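Chapter 6
Keeping Small Tools in Open Bins

What you will learn in this chapter

After reading this chapter you should be able to choose a bin for a hand tool, decide where the bin stands, and write a label that another person can understand. You will also learn how to check a small tool store in a short time. The chapter needs no special knowledge. If you have read Chapter 3 about shelves, you will meet again some of the words from there, for example "lip" and "pick side".

6.1 A morning at Carrillo

We begin with a case. Carrillo is a repair workshop for household appliances. When Domenica Leitner started there in January as store manager, the workshop owned 700 small items, counting the hand tools and the spare parts together. Most of them lay in deep drawers. The drawers had no divisions, and what was used in the morning was usually on the bottom in the afternoon.

Leitner asked the two mechanics, Ross Paterson and Effie Ogilvie, to write down for one working day every time they had to look for a tool. At the end of the day the list had 59 lines. The most frequent word on it was "screwdriver". Paterson wrote beside one of the lines that he had finally taken one from his own car.

Please keep this list in mind, we will come back to it in Section 6.4. It shows a thing which is true for many workshops: the tools were there, and the mechanics knew this, but the place of each tool changed all the time.

6.2 The open-fronted bin

The most common container for small tools is the plastic bin with a low front. It is sold in many sizes, and many types can be stacked. The low front is called the lip. The side with the lip is the pick side, and it must always look toward the person who works. When the bin is turned wrongly, the hand must go over the high wall, and in a stack this is not possible at all.

The size of the bin follows the longest tool. A screwdriver should lie flat on the floor of the bin, straight or diagonally, and its tip should stay inside the walls. If the tip stands on the rim, the bin is too short. A tool that sticks out can catch on a sleeve, and it also prevents the next bin from sitting well on top.

The direction of the tool matters too. Put the handle toward the lip and the tip toward the back. Then the hand meets the handle first. A handle in a strong color helps the eye, especially when the bin has a different color. Yellow on blue is a good pair and easy to see from a distance. 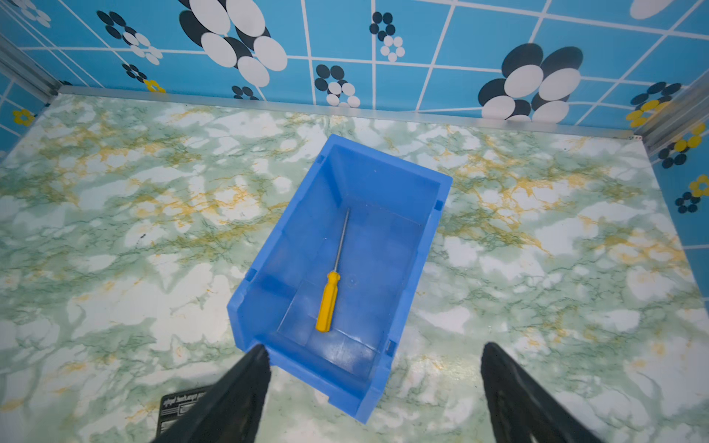

6.3 One kind, one bin

The basic rule of this chapter is simple: each bin contains one kind of tool. It may contain only a single piece. Students often find this a waste of space, and they want to add a pair of pliers or a few loose screws. Please resist. A bin with one screwdriver can be checked with one look. If it is empty, the screwdriver is in use or it is missing. When three kinds of things are mixed in the same bin, you must first move them with the fingers before you can say anything.

There is one exception. Tools which are always used together, such as a ratchet handle and its extension, may share a bin. In this case both names are written on the label.

The label goes on the outside of the lip. Write the name of the tool first, then the size, then the number of the shelf. Use the name that the people in the workshop really say. At Carrillo the first labels followed the names in the supplier's catalog, and Ogilvie had to ask two times what a "driver, slotted, medium" was. The second labels said "flat screwdriver, medium", and she did not have to ask again.

6.4 The evening check

A check is done at the end of the day by one person. It has four steps.

Walk along the shelf from left to right and look into every bin.
Write down the label of each empty bin.
Ask the colleagues for the missing tools before they go home.
Put back what comes, and leave the rest on the list for the morning.

For a shelf of normal length this takes up to 6 minutes. Leitner did the check alone during the first weeks, and after that the mechanics changed with her. She repeated the one-day list on 27 April 2022. The word "screwdriver" was on it one time.

Words to remember

Lip: the low front edge of an open bin.
Pick side: the side from which the hand takes the tool.
Evening check: the daily look into all bins, done by one person.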